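## How does a robot arm find a glass?

Glass is difficult for a robot, because light goes through it. At Wulteck, the arm has a program named Dravon that helps it to look.

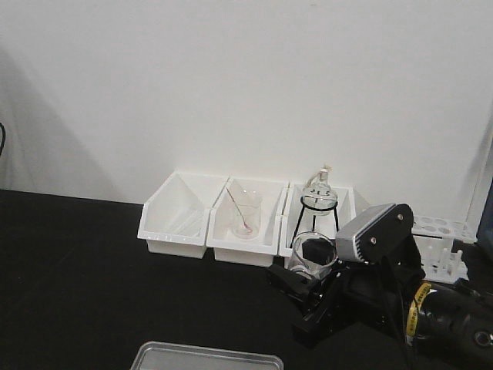 First, Dravon searches each picture for the round edge of a beaker. Then it plans a path, in small steps, so the fingers do not push the glass over. 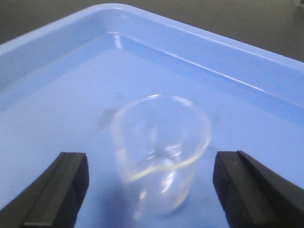 It checks the plan 40 times in one second. Can you pick up a cup that slowly?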